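Kuvell makes a modular display wall for photography exhibitions. Turcotte rents and sells it to galleries, libraries, schools and touring shows. The page covers the standard kit, the sizes, the hanging hardware, what we ship with it and what it costs.

# Kuvell Freestanding Exhibition Wall

The wall is built for rooms where you can't put a screw in anything. Each panel stands on its own feet, links to the next one with two cam latches and takes prints on both sides. It was first used for a portrait show that went through town halls and station lobbies, and most of the later changes came out of that tour.

## What is in the standard kit

- 12 panels, 39 in wide and 84 in high
- 24 steel feet, powder coated in the same gray as the panel edge
- 22 cam latches, plus four spares
- One 5 mm hex key with a long handle
- 60 print hangers, with locking screws
- Two wheeled crates

The panels are aluminum frames with a honeycomb core and a painted face on each side. The face is matte white as standard. Warm gray and black can be ordered, and you can have one color per side. Touch-up paint comes in a small jar with every order and should be rolled on, because brush marks show under track lights. 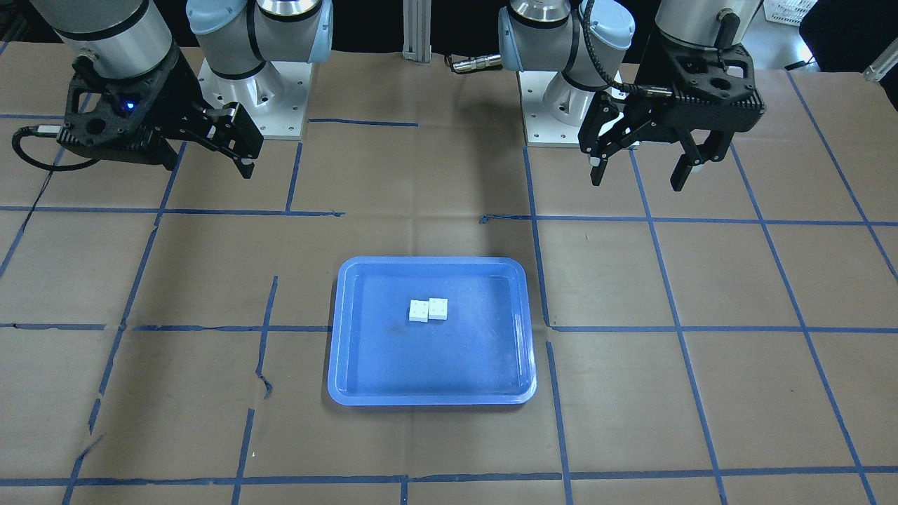

A full kit weighs 223 lb without the crates. Two people can carry a single panel easily, and one person can do it if the doors are wide. The crates fit through a 32 in door.

## Layouts

Panels join in a straight line, at 90 degrees or at 120 degrees. A straight run needs a return panel at least every fourth panel. Don't leave it out, even for a one-day show. The feet alone will hold a short run upright, but a long one can be pushed over by a person leaning on it.

The three layouts people ask for most:

**Zigzag.** All 12 panels at 120 degrees. It uses the least floor for the amount of hanging space and needs no return panels.

**Three-sided rooms.** Four panels each, open at the front. Good for a series that should be seen together, such as portraits of one family or a set of contact sheets. Leave 5 ft between rooms for wheelchairs.

**Long wall with returns.** Nine panels in the line and three returns. Most shows with large single prints go up this way.

We will draw your floor plan if you send us the room measurements. Mark doors, radiators, fire equipment and floor outlets. Svenja Kälin does the plans and normally sends them back within four working days. One round of changes is included in the price.

## Hanging prints

The hangers slide in a channel at the top of the panel and carry a steel rod or a nylon cord. Each pair is rated for 22 lb. Framed work up to 30 x 40 in hangs from one pair. Anything larger should go on two pairs with a batten behind it.

Unframed prints on aluminum composite or foam board can go straight onto the panel face with the magnetic strip set. The strip set is extra. It holds boards up to 5 mm thick, and the print can be taken off again without marking the paint.

Set the center line of the prints at 58 in from the floor. If many of the visitors will be children, 52 in is better. The channel has a scale printed on the inside, so once you have one panel right you can copy the number to the others.
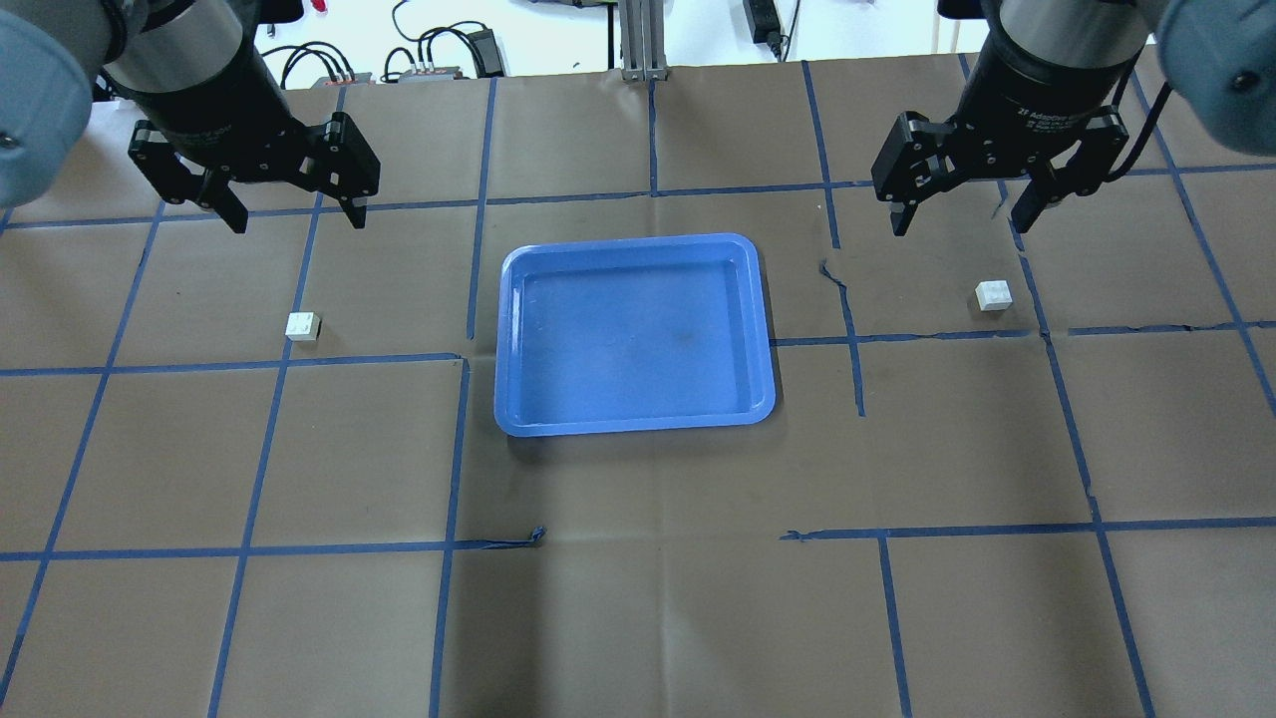 Captions go in a clear sleeve that clips to the panel edge or sticks to the face. The sleeves take a card of 4 x 6 in. For shows in two or three languages there is a taller sleeve, 4 x 11 in, and we suggest 18 point type at the smallest.

## Lighting

Each panel has a socket on the top edge for a clip arm. The LED arm is 20 in long, draws 9 W and comes in 3000 K or 4000 K. Up to ten arms run from one power supply. The cable lies in the top channel behind the hangers and drops down inside the last frame, so there is no cable on the floor between panels.

Point the light at the upper third of the print. With glazed frames you may have to move the arm to the side to get rid of the reflection. Museum glass helps more than moving the lamp does.

## Shipping and setup

Kits go out on two pallets. For a tour, we can move them between venues and store them in the gaps. Setup by your own people takes an afternoon for a first show. Relu Hodoroagă runs our install crew and can send two people if you book them at least three weeks ahead.

When the kit arrives:

1. Open the crate marked A first. The feet and the hex key are in the lid.
2. Lay a blanket down before you take a panel out.
3. Fit both feet to a panel before you stand it up.
4. Link panels from one end of the run, not from the middle.
5. Level each foot with the thumbwheel, then close the latches.
6. Hang prints last, after the lights have been tested.

Report any transport damage within two working days, with the number on the panel edge. 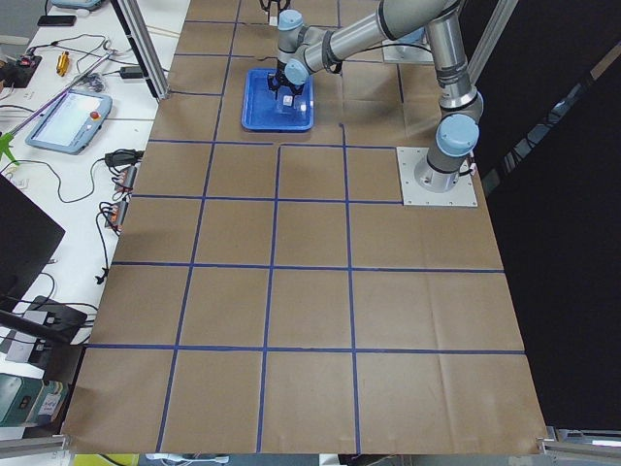

## Prices

| Item | Price |
|---|---|
| Standard kit, purchase | $3,565 |
| Standard kit, rental, first month | $1,710 |
| Each further month | $640 |
| Magnetic strip set, per panel | $38 |
| LED arm | $54 |
| Power supply | $72 |
| Caption sleeves, pack of 20 | $26 |

Prices are valid from 31 March 2023 and don't include freight or sales tax. Schools and registered nonprofits get 15 percent off rentals. If you rent and then decide to buy, the first month's rental comes off the purchase price.

November fills up early with festival bookings, so ask in the summer if that is when you open.

## Notes from users

"We had 31 portraits on it in a courthouse hallway. The guards wanted a clear line of sight to the doors and the 120 degree joints let us give them that." Dorottya Halász, curator

"Order more caption sleeves than you think. We ran out at the second stop." Manuela Rinaldi, Gitoncombe touring program

"The black side is good for projected titles. It does show fingerprints, so bring a cloth." Ambros Wieser, photographer

## Care

Wipe the faces with a damp microfiber cloth. Don't use alcohol or glass cleaner on the matte paint. Dents smaller than a coin can be filled with ordinary wall filler, sanded and painted. For bigger damage we replace the face and keep the frame, at $95 per side.

Older Jorel hangers fit the channel but have a shorter locking screw. Use them for work under 11 lb only.

Spare latches, feet and thumbwheels are kept in stock and ship the next working day. Give the panel number when you order, as the foot bracket changed after the first series.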